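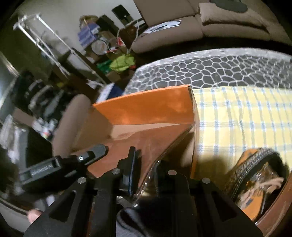

Does a printed bedspread need to be washed before first use?
A first wash is recommended. Use cool water and a mild liquid detergent, wash the bedspread on its own, and dry it flat or over two lines. Slight colour release in the first wash is normal for darker printed grounds and does not affect the pattern.

Vindlow Printed Bedspread, Grey and White Lattice

The Vindlow is a single-piece bedspread for everyday use in bedrooms, guest rooms and bed-sitting rooms. The print is an irregular white lattice on grey, similar to honeycomb or cut stone. The cells vary in size and outline, so the pattern has no obvious direction and the bedspread can be turned end for end to even out wear.

It is sold by Flindumeck as part of the Crenshaw bedding range. Pillowcases and cushion covers in the same print are listed separately.

Specification

Product: Vindlow bedspread
Range: Crenshaw
Colour: grey and white
Pattern: irregular lattice, printed on face
Reverse: plain light grey
Fabric: cotton and polyester blend
Fabric weight: 485 g per square metre
Layers: 2, stitched at perimeter and through the body
Edge: folded hem, double row of stitching
Corners: square
Sizes: single, double, queen
Side drop: 21 cm on a standard mattress
Packed: folded flat, one per bag

Side drop is calculated on the mattress depth given in the Crenshaw size chart. On a deeper mattress or with a topper fitted, the drop is reduced by the same amount on each side. Customers who want cover to the floor should order a valance separately. Going up one size will give a longer drop at the sides and will also add length at the foot, where the surplus can be tucked.

Use with other bedding

The bedspread is intended as the outer layer over a sheet and blanket or a light doona. It can also be left on during the day as a cover where the bed is used for sitting, folding laundry or sorting parcels. The grey ground shows less lint than a plain white cover.

A checked or plaid cloth can be laid across part of the bed to protect the print in the area that gets the most use. Yellow plaid with blue and white checks goes well against the lattice and is easy to take off and wash separately. A cloth with a dry, slightly coarse hand will hold its place better than a slippery one.

Baskets may be stood on the bedspread, provided the base is smooth. Check woven baskets for cane or wire ends before putting them down. A braided rim is less likely to catch the stitching than a raw one, but the base is usually where snags start. The same applies to cartons with staples.

Care

Machine wash cool, gentle cycle.
Wash separately for the first wash, then with similar colours.
Do not bleach.
Do not soak.
Line dry in shade. Tumble dry on low if required.
Warm iron on reverse only.
Do not dry-clean.

The queen size is heavy when wet and needs a large-capacity drum. If it does not turn freely in the machine, take it to a laundromat. Overloading leaves detergent in the inner layer, which dries as stiff patches; a second rinse clears them.

Marks from food or ink should be blotted with a damp white cloth and left to dry before washing. Rubbing will lift the surface fibre and leave a pale area in the grey.

Shrinkage and colour

Expect shrinkage of up to 5 per cent in length after the first few washes. The size chart already allows for this. Small differences in grey can occur between production batches – order the bedspread and pillowcases together if a close match matters.

Storage

Fold loosely with the print inwards and store in a breathable bag. The supplied plastic bag is for transit only. Refold along different lines every few months to avoid a set crease.

Ordering

Stock is held in single and queen. Double is made in batches, with the next batch due in November. Cushion covers are supplied without inserts; the Zornex insert fits both cover sizes.

Unwashed bedspreads may be returned in the original bag. Items that have been washed or altered can be returned only if there is a fault in the fabric or stitching. Please include the order slip and mark the position of the fault with a safety pin or removable tape.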